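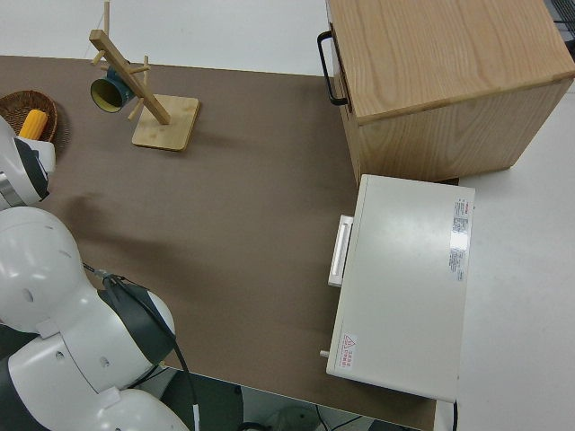
Are the mugs going back on the tree or into the cupboard?
The tree, which stays out on the brown table next to the basket. We agreed this in October and I've written it in again under item 2 so it doesn't come round a third time.

Kadholm shared kitchen – minutes, 2026-10-16

Minutes by me, Onyekachi Afolabi, typed up the same evening with a cup of tea, so forgive the rambling. We had a decent turnout and started late on account of the kettle.

1. Last time's minutes
Agreed, apart from the spelling of Inari, which I had got wrong twice. Sorry! Fixed now.

2. Mugs
A long one, this. The mug tree has more pegs than we give it credit for, and yet mugs keep ending up in the sink or on windowsills upstairs. The dark teal one with the yellow inside is the favourite and I'm as guilty as anyone of walking off with it. Agreed that mugs go back on a peg once they're dry, and that the pink one and the white one count as kitchen mugs too, whatever was said in the summer.
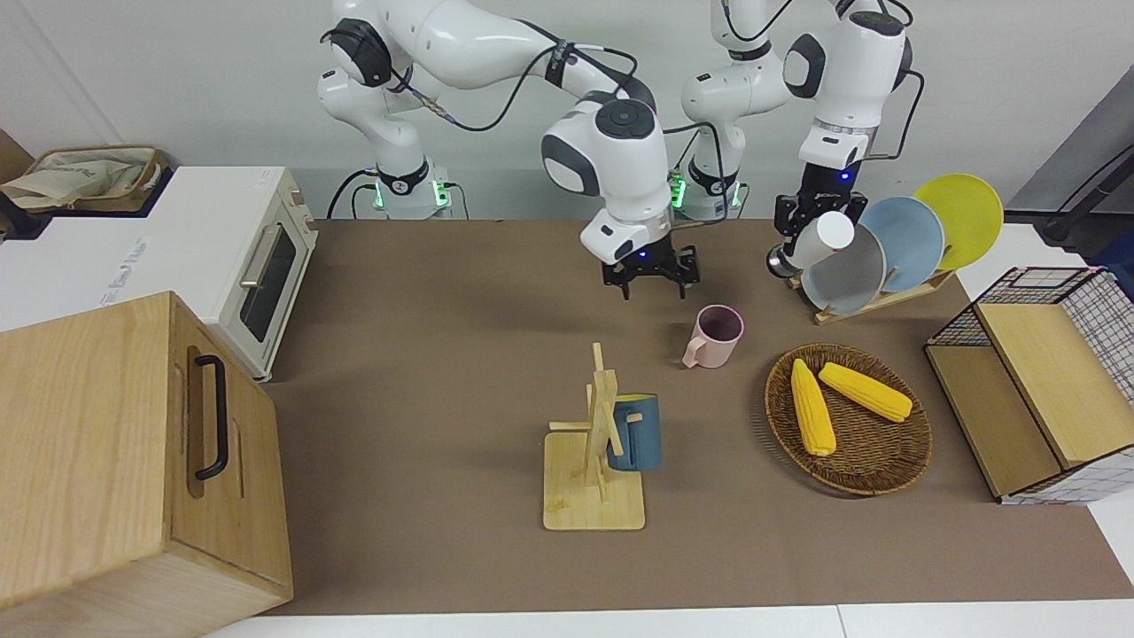
Plates came up straight after. I'd been for getting a bigger rack, but the general feeling was that the wooden one does perfectly well if people stand the plates up in it properly – the grey, the pale blue and the yellow all fit – and don't balance bowls on top. I gave way on that. The rack stays on the table.

3. The basket
Somebody asked if the woven basket could be for fruit only. No appetite for that at all, and the corn can stay in it. I did ask that we keep onions out, they leave skins everywhere and I'm the one shaking it out over the bin.

4. Storage unit
The wood and mesh unit at the end of the table is to be kept for dry things, so tins, rice and the Usman tea. Labels on the shelves were suggested and I said I'd do them (I have the pens).

5. Money
Enico quoted 40 for a second rack, now not needed, so the kitty is untouched at 914. Twelve of us have paid in for this term. If you haven't, the envelope is in drawer two.

6. Any other business
The tea towels need a boil wash. Also the code for the outer door has changed to 3972, please don't write it on the wall this time.

Next meeting to be fixed when Inari is back. I'll send a note round.

O. A.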